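Skernside Bill Estimator
Local tax calculator for households, version 5

The estimator works out a yearly council tax bill for homes in Skernside and Gunden. Enter your band and any discounts, and it shows the total split between council, police and parish. It covers over 3000 addresses — new builds are added each October.

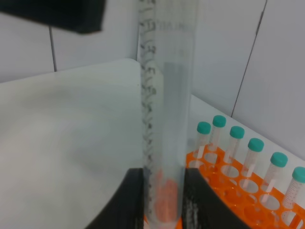 Clear cylinder with a graduated scale.

Price: £20 a year for one household. Landlords should order the multi-property licence, product code 877.

Results can be saved or printed. Appeals and arrears are not included. If your band has changed part way through the year, enter each period separately.
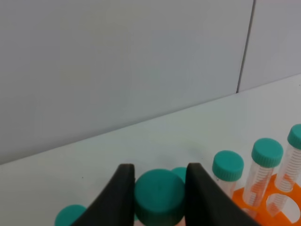
Mahmoudi writes that the split by parish was the useful part, as the paper bill for Gunden puts it all on one line, but would like last year's figures kept alongside.

Supplied by Trurnik. Orders placed before noon are activated the same afternoon.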